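How to Oil and Maintain a Wooden Cutting Board

A wooden board that is oiled a few times a year will last for decades. One that never is will dry out, go gray and in the end open up along the glue lines. The work takes a few minutes, plus a night of waiting.

What you need

Food-grade mineral oil, sold at most drugstores and hardware stores. A clean cotton rag, or half an old T-shirt. White vinegar, coarse salt and a lemon for cleaning. A sheet of 220-grit sandpaper if the surface feels rough. Board cream, a mix of mineral oil and beeswax, is optional. I used the one from Takberg for several years and now make my own, with the recipe further down.

Do not use olive, corn or sunflower oil. They go sticky and then rancid, and the smell is hard to get rid of. Walnut oil does harden, but keep it out of any kitchen where someone has a nut allergy.

Checking whether the board needs oil

Sprinkle a few drops of water on the surface. If they bead up and sit there, leave the board alone for now. If they soak in and leave a dark spot within a minute or so, it is time. Check both faces and the end grain, which always dries out first.

Cleaning before you oil

Wash the board with warm water and a little dish soap. Rinse it quickly and wipe it down. Never leave it standing in the sink, and never put it in the dishwasher. For onion or garlic smells, scatter coarse salt over the surface, rub it in with half a lemon, leave it five minutes and rinse. A wipe with white vinegar takes care of most of what is left.

Stand the board on edge to dry overnight. Oil will not go into wet wood, and any water under the oil tends to show up later as a cloudy patch.

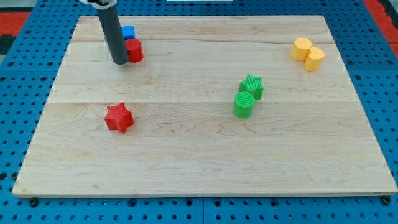 If the grain has risen after washing, sand lightly once the wood is dry. Go with the grain, use 220 grit and stop as soon as the surface feels smooth to the palm. Wipe the dust off with a barely damp rag and let the board dry for another hour.

Applying the oil

1. Warm the bottle in a bowl of hot tap water. Warm oil spreads more easily.
2. Pour a pool the size of a silver dollar in the middle and work it outward with the rag, along the grain.
3. Do the other face, then the sides. Give the end grain extra and go back to it until it stops drinking.
4. Stand the board on edge and leave it overnight.
5. Wipe off whatever is still on the surface in the morning.

A new board should get 3 coats, one per night. After that, one coat whenever the water test says so is enough – in my kitchen that means every couple of months, more often in winter when the heat is on.

Always treat both faces, even if you only cut on one. A board oiled on one side takes up moisture unevenly and will cup.

Making board cream

Use four parts mineral oil to one part beeswax by weight. Put both in a glass jar, stand the jar in a pan of simmering water and stir until the wax has melted. Let it cool with the lid off. Rub it on after the last coat of oil, wait 20 minutes and buff with a dry rag. Keep the jar away from the stove.

Common problems

Cupping: lay the board hollow side down on a damp towel overnight, then dry it on edge. Slight cupping usually comes out. Severe cupping needs a plane.

A hairline split at a joint: small ones can be filled with food-safe wood glue and clamped for a day. Do this before oiling, as glue will not hold on oily wood. If the split goes all the way through, replace the board or take it to someone with a jointer.

Sticky surface: too much oil, or the wrong kind. Scrub with hot water and soap, dry, and sand if it still feels tacky.

Dark stains: salt and lemon first, sandpaper second. Beet and turmeric fade by themselves in a few weeks.

Text by Yogesh Joshi, last revised July 2026.

© Wilness Home Workshop | Contact | Back to top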